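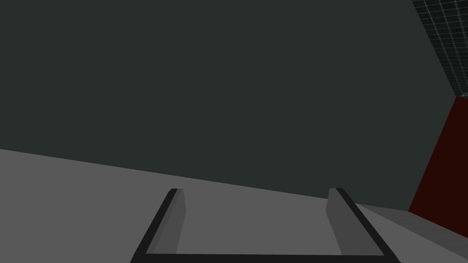

Kivska simulation club — shared ticket queue
Ticket: practice runs fail on the double door task
Status: reopened (for the second time)
Component: Zurkimell task server
Opened by: the door group
Month: December

Problem as reported

Our entry for the Erari student round passes in the morning and fails after lunch, using the same code. We set 200 practice runs going before the break and nearly all of them timed out. Blame has so far been placed on the code, the server and the lunch. 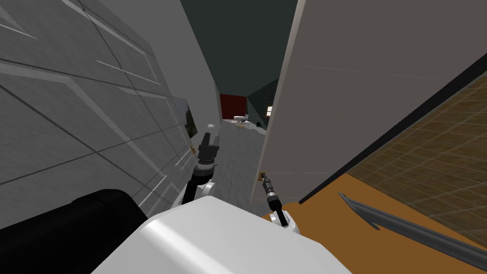
The timeout is set to 500 steps, and our policy spends most of them dithering between its two arms. We had assumed it couldn't tell the sides apart. The wrist positions in the log look sane, though, and with one gripper up near the grey wall and the other low beside the brass handle on the off-white panel, we can at least rule out both arms chasing the same target. That was our favourite theory, and we were sorry to see it go.

Things tried so far

1. Restarted the server. The problem went away for one run, long enough for someone to close the ticket.

2. Put the step limit back to the value on the Tesfamariam task sheet. It was already at that value. Ten minutes well spent.

3. Ran the tabletop warm-up task on the same build, to see whether the gripper commands were getting through. Open and close both answer on time.

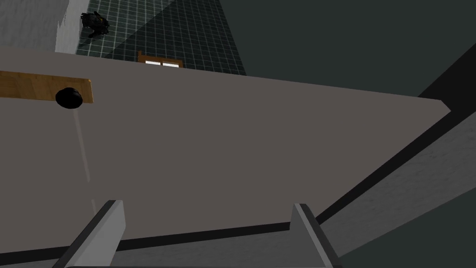

4. Compared the morning and afternoon config files line by line. One difference: the afternoon file has the random start switched on. The door group says it didn't touch it. The tabletop group says the same, with more feeling.

5. Switched random start off and ran the doors again from a fixed pose.
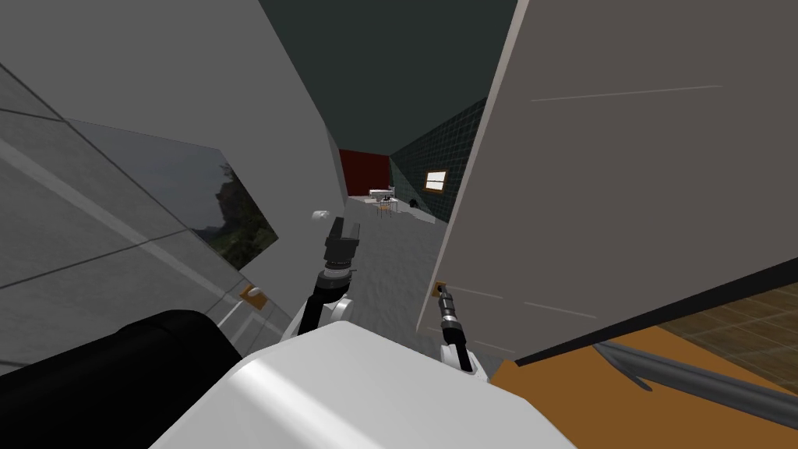 Door task, both arms raised, slim gripper's tip beside the right-hand fixture.

Reply from the tabletop group

Random start was ours. We needed it for the warm-up and saved over the shared file — sorry. We've made our own copy. Please don't rename it.

Next steps

Door group to rerun all 200 with the fixed start, then again with random start on, as the Erari rules ask for it anyway. Shared config to be made read-only. Ticket stays open until both sets are in.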